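The Table at the Window
From the October issue, Rooms and Furnishings

Furniture that stands in a shared room is seldom given much attention once it has been delivered. The round table in the meeting room at Prekau is an exception. Since the building reopened, it has served as a place to unwrap deliveries, to sign papers and to drink coffee, and the institution has come to regard it as the center of the ground floor.

The decision to order a round table was taken early in the project. The earlier furniture, a pair of long desks inherited from the former offices at Sitach, directed everyone toward one end of the room and left a narrow passage along the wall. A round top has no head and no foot. It also permits a person to approach from the window side with a parcel in both hands and set it down without walking past anyone who is already seated.

The top was finished by Byun, a workshop that receives no more than 40 commissions a year. Its practice is to leave the figure of the wood in view and to keep color to a minimum, so that the warmth of the surface comes from the grain. The finish took 6 weeks to cure before the table could be moved. Members of staff were asked to use felt under ceramics during the first winter, and most of them complied.

Small marks have appeared all the same. The institution considered having the top sanded and refinished, at a quoted price of 200 for the work and the same again for transport, and decided against it. A table in daily service will be marked, and the workshop advised that spot repairs on a warm-toned surface are often more noticeable than the original blemish.

Daylight in the room is controlled by curtains, with recessed lights in the ceiling for the darker months. Wrapped goods are opened at the table and the film is taken away at once, as plastic left on a finished surface can hold moisture against it. The top is wiped along the grain with a soft cloth at the end of the afternoon.

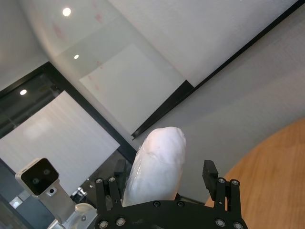
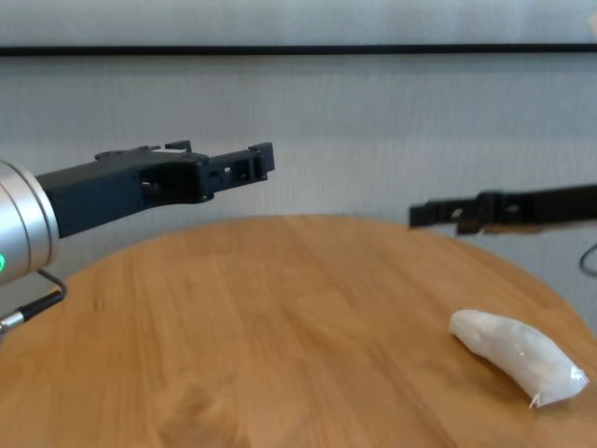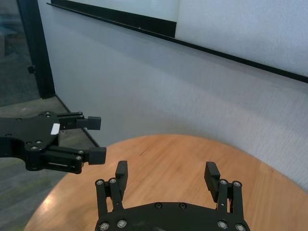
The meeting room at Prekau, with its round table.

Readers at Udska have written to say that they keep a similar table and oil it twice a year, and that in their experience the second coat matters more than the first. They add that a round top should be turned a little every spring if one side of it faces a window, so that the wood will darken evenly.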